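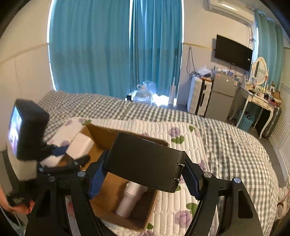 Carton ouvert, avec le gobelet blanc encore sous plastique.

Cabine intérieure ou avec hublot pour un premier trajet de nuit ?

Razia Bajwa
Bonjour, je prépare une traversée de nuit en mai avec la compagnie Limon, départ 22 h, arrivée en fin de matinée. Sujet au mal de mer, surtout couché. J'hésite entre deux cabines : la 2222, intérieure, pont bas, au milieu du navire, et la 3441, avec hublot, nettement plus vers l'avant. Le supplément pour la seconde reste raisonnable. Laquelle bouge le moins ? Et à quel moment prendre un comprimé contre les nausées ?

Uldis Krūmiņa
La 2222. Le tangage fait pivoter la coque autour d'un axe transversal proche du milieu : plus on s'en éloigne, plus l'amplitude verticale augmente. À l'avant s'ajoutent les chocs de l'étrave par mer formée. Le roulis dépend surtout de la hauteur, d'où l'intérêt d'un pont bas. Le hublot ne sert à rien la nuit, faute d'horizon visible. Vérifiez tout de même sur le plan des ponts la position des machines – sur certains ferries, les vibrations sont sensibles au centre.
Pour le comprimé, suivre la notice et demander au pharmacien. La plupart se prennent avant l'embarquement, pas une fois malade.

Maj-Britt Holmgren
Moi j'ai eu la 1356 sur le Zikard, tout en bas, bien dormi. Prenez des bouchons d'oreilles, les portes claquent.

Dace Dzene
D'accord pour la 2222. Regardez aussi l'orientation de la couchette : dans l'axe du navire, le roulis vous fait rouler d'un côté à l'autre ; en travers, il relève alternativement la tête et les pieds. Dîner léger, 8 heures de sommeil si possible la veille.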